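Trorbridge Round Container, White
Set-up and Care Guide
Section 2: Preparing and Placing the Container

Please read all of this section before you start. It is written for the home user, and it covers the first washing, the choice of place and the filling. The closing of the lid is explained in Section 3. If you bought the container as part of the Prultavero pantry set, the same steps are valid, but do them for each container separately.

2.1 Before the first use

1. Take the container out of the box and remove all paper and the clear bag. Keep the bag away from small children.

2. Check that the rim has no chips or sharp points. Run a dry finger slowly along the whole rim, inside and outside. If you feel something rough, do not use the container for food and contact the shop.

3. Wash the container by hand in warm water with a little dish soap. Use a soft cloth. The rough side of a sponge will leave grey lines on the white colour, and these lines cannot be removed later.

4. Rinse two times and let it dry upside down on a clean towel. Leave it until the inside is completely dry, also in the corner where the wall meets the bottom. Overnight is best.

Note: A light smell in the first days is normal. Put one spoon of baking soda inside, leave it until the morning, and rinse again.

2.2 Choosing the place

5. Choose a flat surface which is clean and dry. The container must stand with its full bottom on the surface. Do not let it hang over the edge of a shelf, even a little.

6. Keep a distance of 200 mm or more from the stove, the toaster and the kettle. Steam is also harmful, not only heat.

7. Leave free space on the left and on the right side, enough for your hands. The container is wide and it has no handle, so you will always need to hold it from both sides.

8. Put the container in its place while it is still empty and look at it from the front. A plain, pale background is good for a first try, as any lean to one side is easy to notice. 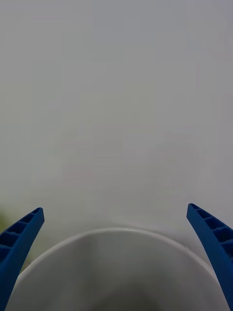

9. Press lightly on the rim, first at the front and then at the back. If the container rocks, the surface is not flat. Move it to another spot. Do not put folded paper under it.

Caution: Do not place the container on top of the refrigerator. The small shaking of the motor can move it slowly to the edge.

2.3 Filling

10. Weigh your dry goods before you pour them. For the first filling we recommend 568 g of flour, or the same weight of sugar. This is a comfortable amount to begin with and you can still lift the container without effort.

11. Pour slowly and close to the bottom. Flour that falls from high will make dust, and the dust stays on the rim.

12. Wipe the rim with a dry cloth. This step is short but important -- a dirty rim is the most common cause when a lid does not sit well.

13. Write the name of the goods and the month (for example, "rye flour, December") on a Jokel paper label and stick it on the front. Labels of other makers can be used also, if the glue dissolves in water.

Caution: Never pour hot liquid into the container. Soup, jam and cooking oil must first cool down to room temperature in the pot.

2.4 Lifting and moving

14. Put one hand on each side, below the rim, and lift straight up. Do not lift by the rim only.

15. When you put it back, lower it slowly and take your hands away after the bottom is fully standing.

Note: If you want to move a full container to another room, it is better to carry it on a tray -- especially on stairs.

For spare labels and questions about the set, write to the Vasylenko household goods desk. The postal address is on the last page of this guide.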